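Household Machines Working Group: Minutes of the September Meeting
25th September
Minutes taken by Shirley Sedgwick
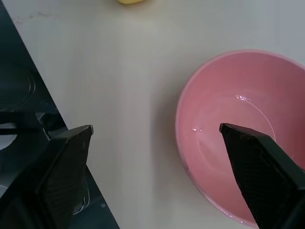
Present: Sandra Entwistle (chair), Shirley Sedgwick (minutes), P. Tamošiūnaitė, R. Zostov, and two visitors from the tenants' panel. Apologies were received from the Clastura sales office, who had been asked to send someone and didn't.

1. Minutes of the last meeting

Accepted with one correction. Item 4 should have read "the arm may be suitable for kitchen tasks," with the word "may" put back in. The chair asked that it stay in from now on.

2. The question before the group

Sandra restated it for the visitors. The housing association wants to know whether a machine can take over small kitchen chores in the 32 supported apartments, and whether it should put money aside for that next year. The group's job is to answer yes or no. It has so far answered "not yet" twice, and she saw nothing in the papers to make it three different answers.

3. Kitchen chores

Zostov spoke to his report on bench work with a two-finger gripper. His view was that dishes are the right place to start. A bowl is a plain object, it sits still, and everybody has one.

Shirley said that was the trouble with it. A bowl with a little water left in the bottom is an everyday thing in any kitchen, and a person tips it into the sink without thinking. For a gripper it means deciding where one finger goes inside and where the other goes outside, how hard to squeeze glazed ceramic, and how to keep the thing level on the way. Put a glass stovetop beside the counter and there is a second surface to worry about, shiny and black, and in real use it might be hot.

Zostov replied that a wrist camera gives a good close view of the fingers and whatever is near them. Tamošiūnaitė agreed, but said close is all it gives. Anything at the far end of the counter may show as a sliver of color or be missed altogether. She wanted to know what the machine does about the things it can't see, and was told this is handled by moving the arm and looking again. She asked that her lack of enthusiasm be recorded. It is.

One visitor asked how long it takes to clear a bowl from the counter. Zostov said 60 seconds is the target. The visitor said her mother, who has bad hands, does it faster than that and wipes the counter too.

4. Success rates

The report proposes 100 trials per chore. Sandra asked what counts as a success -- a bowl lifted, a bowl lifted and put where it belongs, or a bowl lifted and put where it belongs with nothing spilled. The report uses the first in one table and the second in another. It does not use the third anywhere.

Agreed that no figure goes to the association until one meaning has been picked and used all the way through. Zostov to redo both tables.

5. Shop-floor work

Tamošiūnaitė reported on her visit to the Tredidex packing shed. The machines there do well. They pick the same carton from the same spot under the same lights, and a fence keeps people out. She did not think any of it carried over to a kitchen, where the bowl is in a new place every morning and the person who lives there is standing next to it.

Zostov thought this was too gloomy and said the shed had looked just as unlikely a few years back. Some discussion. Sandra said he could well be right, but the budget is for next year.

6. Costs

Clastura has quoted $2,000 a month for a single arm, installed. The quote leaves out repairs and does not say who comes when it stops in the middle of a job. Shirley to write and ask, for the second time.

The other visitor asked whether the same money could pay for extra hours of home help. Noted as a fair question and outside the group's remit. Sandra will pass it on anyway.

7. Recommendation

Not yet, by three votes to one. Zostov asked for his vote against to be shown. The group will look again when it has watched a full set of dish trials in a kitchen that has not been tidied first.

8. Any other business

The meeting room key is still missing. Tamošiūnaitė has the spare.

Next meeting to be fixed once the new tables are ready.

Contact: Shirley Sedgwick, Minutes Secretary | Copyright Household Machines Working Group | Back to top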